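Beverage cooler

A beverage cooler is a refrigerated cabinet used to store and sell chilled drinks. It differs from a household refrigerator in that its shelves are set for cans and bottles and its contents are meant to be seen by the customer. Coolers are found in grocery stores, cafeterias, hotels and filling stations.

Types

Coolers are either closed or open. Closed models have one or more doors, usually of glass, and lose little cold air between sales. Open models have no door and rely on a curtain of moving air across the front. They use more energy but allow faster service. A small counter unit may hold fewer than 300 cans, while a tall cabinet with 2 doors may hold more than 500.

Stocking

Shelves are commonly adjusted to the height of the containers. Drinks of one kind are kept in a single row from front to back, and new stock is placed behind the old. Sloped shelves or spring-loaded pushers may be used to move the remaining items forward after each sale.
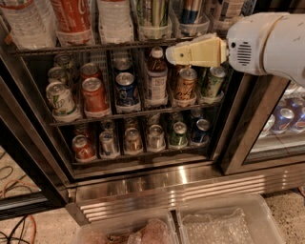 Maintenance

Dust on the condenser coil reduces cooling and raises energy use, and the coil is therefore cleaned at regular intervals. Door seals are checked for cracks and gaps. Spilled drinks are wiped up promptly, as sugar attracts insects and can block the drain.

See also: Refrigeration; Vending machine; Display case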